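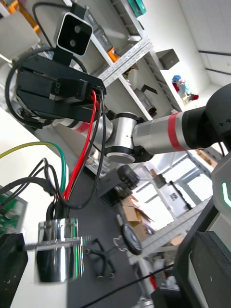 My aunt Jurgita left me her allotment, which you can't really do, legally, but she'd never had much time for that sort of thing. She wrote it on the back of a seed packet and got Brodie Ruawai from the next plot to sign it. So one wet morning in October I went up to Alletberg Lane with a borrowed fork and a flask, feeling like a burglar.

I should say I knew nothing. I'd once kept a basil plant alive for ten days and told people about it at work. Jurgita Kazlauskienė, on the other hand, could look at a potato and tell you what sort of summer it'd had, and whether it was sulking.

"You'll be the nephew," said Brodie, over the fence. He was a huge man in a tiny hat. "She said you'd be thinner."

"She hadn't seen me for a bit."

"No," he said, and went back to his leeks. I felt that one for most of the morning.

It was true, though. I'd stopped going round. There wasn't a row or anything, I'd just moved across town and got a job with longer hours, and then it had been a month, and then it had been so long that ringing her up would have meant saying something about it. So I sent cards. She sent jam. I've still got a jar of the damson and I'm not opening it, so don't ask.

The shed key was under a brick, where everybody's shed key is. Inside it smelled of creosote and onions. She had her chair in there, and a radio with a coat hanger for an aerial, and a shelf of notebooks going back further than I do. I sat down to read one and that was the end of the digging.

They weren't diaries exactly. It was all "beans in, wind from the east, slugs" and then, out of nowhere, "Flynn Whitelaw is a thief." Underlined! Next page, beans again. Then two pages on: "Spoke to F.W. He denies the marrow."

Well, you can imagine. I read the lot. I drank the whole flask and read until my feet went numb. The marrow business ran for 7 years, as far as I could make out, and it got worse. She'd grown this monster for the Sutcliffe Cup, fed it on stout and old tea, and the night before judging it vanished. Next day Flynn Whitelaw won with a marrow she swore she knew by the scar on its side. After that she watched him. She had notes on his compost. She had notes on his wife's opinion of his compost. One entry just said "3000 to one he has never washed that barrow," and I've no idea who she was betting with.

I went out and asked Brodie which plot was Whitelaw's.

"That one," he said, and pointed at the one on the other side of mine.

There was an old boy on it, kneeling on a folded sack and tying up raspberry canes. He had a good coat on, far too good for it, with mud right up the sleeves. He'd obviously heard us. He got to his feet in stages.

"She told you about the marrow, then," he said.

"She wrote it down."

"She would." He wiped his hands on the coat. "I did take it, you know."

I didn't know what to say to that. I'd been expecting him to deny it, I'd got my face all ready. Behind me I could hear that Brodie had stopped digging.

"I told her, in the end," Flynn said. "Last summer, sixth of the month or thereabouts. No, June it was, 6th June, she'd got her strawberries netted. I came round with the cup in a carrier bag and I said, Jurgita, it's yours, it always was, I'm ashamed of myself."

"What did she do?"

"Laughed till she had to sit down. Then she gave me a cup of tea and told me she'd been having my raspberries every July since. Over the fence, in the dark. Five pounds a year, she reckoned." He looked at the canes. "I'd been blaming the blackbirds. I'd bought nets."

I went back to the shed and found the last notebook, the thin one, and there it was in her horrible writing. "F.W. has confessed. Gave him tea. Beans doing well." The cup was on the windowsill behind the radio, with string in it.

When I came out Flynn had left a bundle of canes leaning on my side of the fence, roots wrapped in wet newspaper.

"Put them in before it freezes," he called. "Not too deep."

"How deep's too deep?"

He and Brodie looked at each other. Then Flynn sighed, picked up his spade and came round by the gate, and Brodie came too, and I went to see if she'd left any more cups.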